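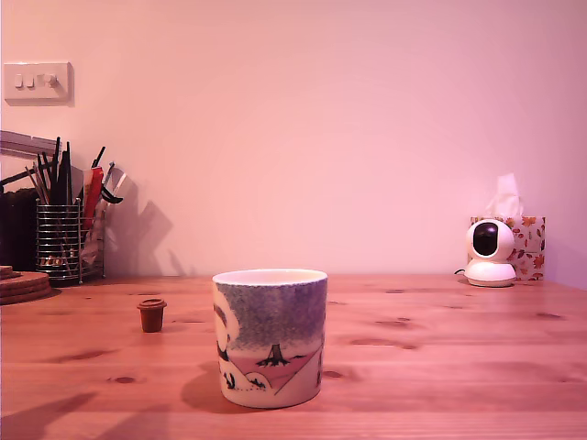 1. Table and surroundings, before the doors open
Plirkuva open day, Palma room, 11 May 2024
Sheet 916

1.1 Table steady, doesn't rock when leaned on: YES
Comment: I leaned on it properly, with both hands and a good deal of my weight, and then asked for it to be pushed from the wall side too. It's a lovely heavy thing and didn't budge.

1.2 Cables clear of the edge where visitors stand: YES, after a change
Comment: An extension lead had been run along the floor right where people come in. It now goes round the back and is taped down. Thank you to everyone who got on their knees for that one!

1.3 Small items on the table known to the operator: YES
Comment: Pens, tissues, coasters and cups can all stay, as long as the operator knows they're there and they don't get shuffled about halfway through a demonstration. Children do love to tidy.

1.4 Visitor line marked on floor: YES
Comment: Yellow tape, 3 feet from the table. I'd have liked it a touch farther, but the room is the size it is.

2. Gripper and the object being handled

2.1 Stop button tested from the operator's chair: YES
2.2 Stop button tested by a second person, standing: YES
2.3 Demonstration speed set to the lower setting: YES
2.4 Objects light, blunt and unbreakable: YES, see comment
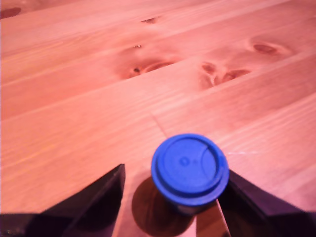
Comment on 2.4: My rule for demonstration objects has been the same since I started doing these visits for Mollard, and it is that I should be happy to have any of them dropped on my own foot. Glass is out, and so is anything with a point. I also ask for strong color, so that a person at the back can follow what is being picked up. The little container with the bright blue lid does very well on that score, standing out against the pale wood even with the dark fingers on either side of it. Please keep a spare in the drawer in case one rolls off under the radiator.

2.5 Hands kept away from the fingers while power is on: PARTLY
Comment: The operators were very good about this. Guests less so, and I do understand it – when something small tips over, your hand goes out before you've thought. Say the rule aloud at the start of every group, and say it again after any pause.

3. During the demonstration

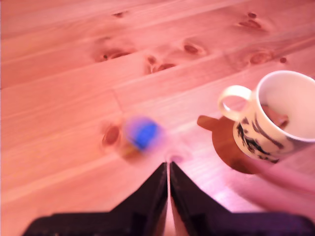
Vaughan Tawhiri
Visiting safety inspector, Mollard

3.1 Drinks kept off the working table: NO
Comment: I know, I know, it's a long day and people want their coffee. A mug on a coaster is still a mug, and I'd ask for anything you mean to drink from to go on the side shelf by the door. Cups used as props may stay, provided they're empty. Action: Nodura desk to put up a small sign.

3.2 One person talks, another operates: YES
Comment: This worked beautifully. With two people on duty the talker can look at the guests and the operator can look at the arm, and neither has to do both. Please don't be tempted to save a person at lunch.

3.3 Arm brought to rest before questions: PARTLY
Comment: Most groups had their questions with the arm parked, and one had them with it waiting over the table. It wasn't moving, but I'd still like it parked,
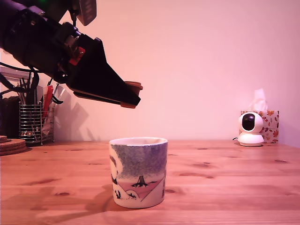

and I'd like the operator to say "parked" out loud so that the talker knows to invite people forward. In January we tried this with the school visit and the children took to saying it too, which did no harm at all.

3.4 Way out kept clear: YES
Comment: Coats had begun to gather on the chair by the door. Moved to the hall.

4. Closing down

4.1 Power off and key returned to the desk: YES
4.2 Near misses written in the book: YES, none to report
4.3 Points still open: 2.5, 3.1 and 3.3
Comment: None of these would stop me from passing the room, and I have passed it. I'll look in again before the next visit – and I'm very happy to take a phone call before then if the tape starts to lift.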